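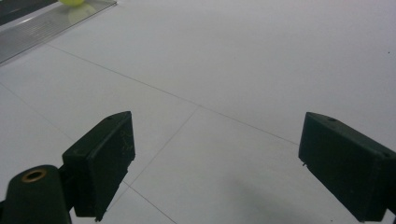
Tondov, Aug 24, 2026

Hand gripper no. 2, finger check. Filipa says it drops things. Filipa also says it has always dropped things, so I am not sure what she wants me to find.

Opened the fingers wide and looked at the pads over the floor tiles, where the light is kindest. Faint scratches on the inner face of the left one, high up, thin enough that a fingernail doesn't catch. Worn matte, the pair of them, the right one going a bit green when the light gets on it. I have seen worse on units we called new.

There is a pin or screw tip poking out of the edge of the right finger, near the top corner. Duarte's opinion is that it was always there. Duarte's opinion of the coffee machine was the same, and we know how that went. I measured nothing yet. Want to compare with the drawing from Cantero first, if Sosina can remember which folder she rescued it to in May.

Brass insert in the mount on the left side: tried it with the hex key, no wobble. Left it alone. The last person to "just snug it up" was me, and the bracket still holds that against me.

Wiped both pads with alcohol, let them sit 30 minutes, ran the open/close routine 31 times. Left side smooth. Right side has a small hitch near full open, and it comes and goes depending on who is watching. Wrote it on the tag as "hitch, right, shy."

The ball is the one from the drop test. Please put it back in the Wodumow box when done. It does not live by the panel, whatever it may believe.

To do:
- find drawing, check pin length on right finger
- ask Benvinda for the spare pads, bag 998
- tell Filipa nothing until the pin is sorted
- grease on right slide, a little. A little, Duarte.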